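**palumbo_a:** Moving our file shares from Stovura to Trastbridge in October. 53 users, two sites. Anyone done it?

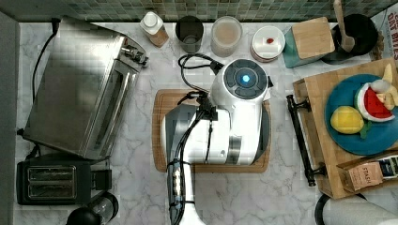
Cutting board and toaster oven

**rvitale:** Yes. Move permissions first. 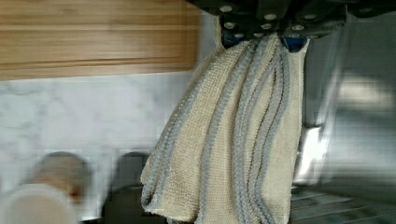 Blue finger pads on cloth

**testa6:** Disagree. Data first, or you fix permissions twice.
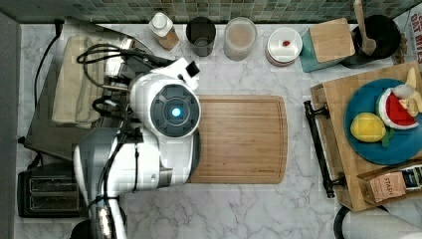

We did it that way and lost two days, both to old links.

**rvitale:** Two days is a lot for links.

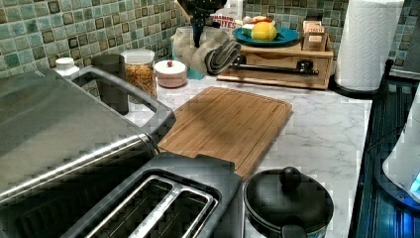 Toaster by the board

**palumbo_a:** Testing both on a small share.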